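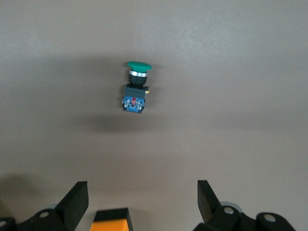 Bouton-poussoir coup de poing vert, bloc contact bleu
Réf. Nendeck 281 — vendu à l'unité
En stock, expédition sous 2 jours ouvrés

Bouton complet : tête champignon verte, large et plate, bague métal, embase grise, bloc contact bleu. Rien à commander en plus pour un montage simple.

Usage : mise en marche, validation, appel. Pas pour l'arrêt d'urgence, prendre la version rouge (page Arrêts).

Bornes à vis sur le bloc contact, tournevis plat. Languette jaune-orangé sur le côté de l'embase : c'est le verrou. On tire, la tête se sépare de l'embase. Passer la tête par l'avant du panneau, serrer, reclipser l'embase par l'arrière. Vérifier que le verrou est bien revenu avant de refermer le coffret.

Contact : un seul par bouton. Second bloc possible, voir accessoires Brandton. Attention, les anciens blocs Krishnan ne se clipsent pas sur cette embase — plusieurs retours en novembre pour ça.

Conditionnement
À l'unité en sachet
Carton de 14
Au-delà de 300 pièces, prix sur devis

Porte-étiquette et écrou de rechange vendus séparémment. Clé de serrage idem.

Retours acceptés si le bouton n'a pas été monté. Vis marquées = pas de reprise.

Question technique ou devis : Raghavendra Nadar, comptoir Budstead, le matin de préférence. Indiquer la référence et l'épaisseur de votre panneau, sinon on vous rapelle pour la demander.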